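Odd Sock Sunday is back at Sobczak Hall

Niltville, get your lonely socks out of the bottom drawer! Odd Sock Sunday returns to Sobczak Hall in October, with doors opening at eight in the morning and a much bigger mending corner than last fall. It's free to get in, you can stay for as long or as short a time as you like, and you don't have to bring a thing.

For anyone who missed it last year, the idea is wonderfully simple. You bring clean socks that have lost their partners, spread them out on the tables, and see if you can find a decent match among everybody else's. If you can't find a match you can take a near match, and if you'd rather have two wildly different ones, go right ahead. Plenty of people did last time, and the dance floor at the end of the afternoon looked terrific.

What started as a wet-weather backup for the street market has grown into a proper day out. The market was rained off, the hall was already booked, and someone had a bag of odd socks in the trunk of the car. By lunchtime there was a swap going on across two tables. This year it gets the whole main room, plus the side room for sewing and the kitchen for soup.

More mending, and more time for it

The biggest change is the mending corner. Last fall the line for darning help went out past the coat hooks and a lot of people had to go home with the hole still in the heel. The sewing room will now be open from the moment the doors do, and there will be eight places to sit instead of one crowded bench. Gudon, the yarn and button shop on Mill Street, is lending darning mushrooms, needles and a big box of leftover wool in every color you can think of (and a few you probably can't!).

Complete beginners are very welcome. You'll be shown how to run the first threads across the hole, how to weave back over and under, and how to finish off without leaving a lump for your toes to complain about. A small hole in a thick wool sock is the easiest place to start. Thin cotton dress socks are trickier, and anything with a lot of stretch in it needs a different stitch, so ask before you dive in.

If your sock really is past saving, hang on to it. The side room will have a table for turning worn socks into draft stoppers, pincushions, dusting mitts and cat toys. Last year's draft stoppers are still doing sterling work along the hall's back doors, and we're hoping for a few more to go under the windows before winter sets in.

Sorting at home before you come

A quick sort at home makes the day go a lot faster. Tip everything out on a table, pair up what you can, and put the single ones in a basket or a bag to bring along. It's worth doing this in daylight - navy and black look exactly alike under a kitchen bulb, and plenty of us have walked out the door with one of each. Check the backs of the dryer and the corners of any fitted sheets while you're at it. That's where a good many of last year's missing socks turned out to be hiding, according to the messages we got afterward.

Please wash everything first, and leave the socks unrolled. Rolled pairs are neat in a drawer, but they stretch the cuffs and they're a nuisance to compare. Laid flat or folded over once is perfect. Grays are by far the hardest to match, so give those a little extra room. 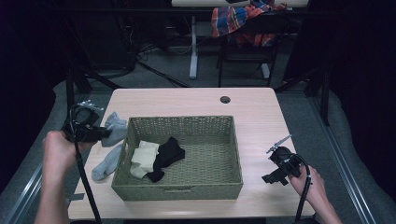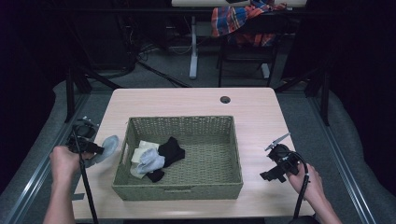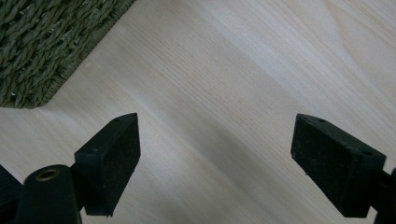
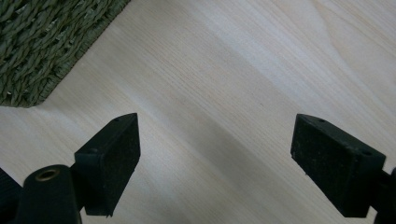

In the first two pictures: socks and a woven basket on a pale wood table.

How the tables will work

The main room is set out by color this time. Darks go by the stage, whites and creams run down the middle, and grays get a long table all to themselves under the good lights. Stripes, spots, holiday socks and anything with an animal on it will be near the kitchen, which was easily the noisiest and happiest part of the room last year. Children's socks have their own low tables, at a height where the children can do the hunting themselves.

Find a match and both socks are yours, whoever brought them. If two people reach for the same one, the custom is that whoever is holding the other half wins. Anything left at the end of the day stays with the hall for the craft table unless you want to take yours home again, in which case pick it up before the tables are cleared.

We've had a few questions about tights, slippers and gloves. Gloves, yes please - single gloves are every bit as annoying as single socks, and there's a tray set aside for them by the entrance. Tights and slippers should stay home this year, as there just isn't the space.

Soup, music and the sock parade

The kitchen will be serving leek and potato soup, corn bread and apple cake from late morning. You're welcome to bring your own mug and bowl, and there'll be plenty to borrow if you forget. Coffee and tea will be going all day. If you baked something for last year's cake table and would like to do it again, the kitchen door will be open early and your lemon bars have not been forgotten!

Music starts after lunch, with the Vonbridge fiddle players coming over to give us reels and waltzes. Shoes come off for the dancing, partly to protect the newly polished floor and partly so that everyone can show off what they found. The parade goes once around the room when the band takes its break, and there are ribbons for the brightest pair, the best mend and the most convincing near match. The last of those caused real debate last fall, and we expect the same again.

Please be careful on the polished boards in socks. Small children should keep hold of a hand, and chairs will be out along both walls for anyone who would rather clap along than dance.

Getting there

Sobczak Hall is on the corner behind the post office, with a ramp at the side entrance and bike racks out front. The parking lot fills up fast on a Sunday, so walking or sharing a ride is a great idea. Coming from Vonbridge, the bus stops about six minutes' walk from the door, and the path along the creek is flat all the way.

The day winds up at four, with the sewing room closing a little earlier so that the machines can be packed away. If you'd like to learn the basic darn, try to come in the morning. And if you have a sewing lamp you could lend for the day, or a spare ball of gray wool in a medium weight, please drop it off at the Gudon counter any time the shop is open. Put your name on the lamp!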